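Notes for week 5: Repair, replacement and the numbers people quote

Read these before the seminar. They assume you have the Drandanby case in front of you and have at least skimmed the Virham reply.

Start with the claim itself. Drandanby, a mid-sized office supplier, told its customers that repairing old desktop computers "saves money and saves the planet." Both halves may be true. The brochure gives you almost no way to tell. It quotes an average saving of 280 dollars per machine and does not say what the machine is being compared with. A new one of the same grade? A better one? A used one? Each of those gives you a different number, and I suspect the writer picked the one that looked best.

Ask the same thing of every saving you meet this term: compared with what?
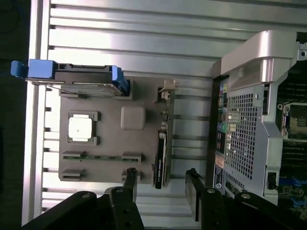

The second problem is who gets counted. The average covers 124 repaired computers. Those are the ones where the repair worked and the customer paid. Machines that were opened up, looked at and sent to scrap are left out, and so is the time spent on them. If a shop gives up on a third of what comes through the door, the cost of that third has to land somewhere. Kátia Cavalcanti makes this point well in the reading, though she then does the same thing herself on her last page, where slow payers quietly drop out of the sample. See if you can find it.

Labor is the third. Drandanby charges a flat fee for labor. Flat fees are fine for the customer, but they tell you very little about what the work costs. Hussam Rizk's reply for Virham treats the fee as if it were the cost and builds two pages of arithmetic on top. I would stop reading at that step, but you have to write about it, so carry on.

A word on "useful life." The brochure says a repaired computer lasts 11 years from first sale. I could find no source for this. It might be a survey, or it might be somebody's feeling about the machine under their own desk. Most office computers are replaced because a contract ran out or the software moved on, and a new power supply does nothing about either of those. 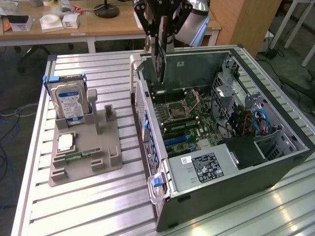 Now the planet. The usual argument goes: making a computer uses a lot of energy, so keeping an old one avoids making a new one. Fine, if the new one really isn't made. But suppose the repaired machine goes to a branch office that would otherwise have gone without. Then there are two computers running where there was one. That may be a good thing for the branch office. It is a poor thing to report as a saving.

Laiba Virk calls this the "extra user" problem and thinks it wipes out most of the claimed benefit. I don't buy that either. Her evidence is one firm, Plollness, in a year when it was hiring. She is right about the question and far too sure of the answer.

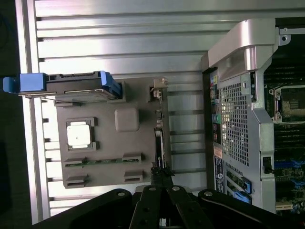 Photo: Afaf Dabbas

For the seminar, bring one page on the following. Take the 280 dollar figure and write down what you would need to know before repeating it to a friend. Be stingy. "More data" is not an answer; say which data, and who would have it. Then say whether you would expect the figure to go up or down once you had it, and commit to that in writing.

Carla Sabbagh will take the second group. She is kinder to the brochure than I am, so expect an argument if you switch rooms.

Reading: Cavalcanti, all of it. Rizk, first half. The Atallah handout is optional and mostly repeats Rizk with better charts.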